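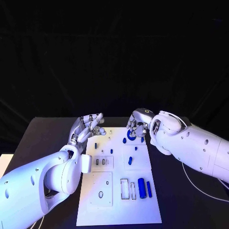 Learning to like my own handwriting again

8/23/23

I found an old school exercise book in April, while I was looking for the boiler manual, and my first thought was that somebody else had written in it. The letters were round and even and they sat on the line! Then I looked at my shopping list on the fridge and couldn't tell whether I needed leeks or locks.

So I've been practising. I bought a Hirnamo notebook (504 pages, which was wildly optimistic of me) and a cheap Cerkero fountain pen with a medium nib, and every evening I copy out a page of whatever I'm reading. Mostly that's been cookery books. There's something very soothing about writing out a recipe for plum cake at 13 lines to the page with the radio on low.

The first few weeks were awful, I won't pretend otherwise. My hand ached after five minutes and I kept gripping the pen as if it might get away. What helped was slowing right down and moving from the shoulder a bit more, with the wrist just resting. My lower case g is still a disgrace - I've tried it seven different ways and they all look like a dropped sock. 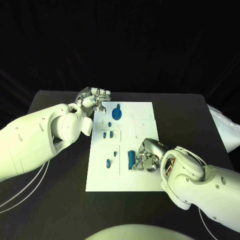 White board and small blue parts on the dark grey table

Ink is where the money goes, be warned. I started with plain black and then somebody at work lent me a bottle of Isamo green, and now I have a shelf. The green is lovely on cream paper but it feathers on anything cheap, so the backs of envelopes are out. Blue-black is my everyday one.

I've also started sending postcards, mostly to family, and a couple to Vũ, the little noodle place we used to live above, who I'm told have stuck them up by the till. I got a reply last week in the most beautiful slanting hand and felt quite jealous for the rest of the day.

Next on the list is capitals. I can do a decent M and a passable R, but my S leans over backwards and I've got an aunt called Susan's worth of birthday cards to get through before Christmas. More ink, then, I suppose, and probably a better blotter too.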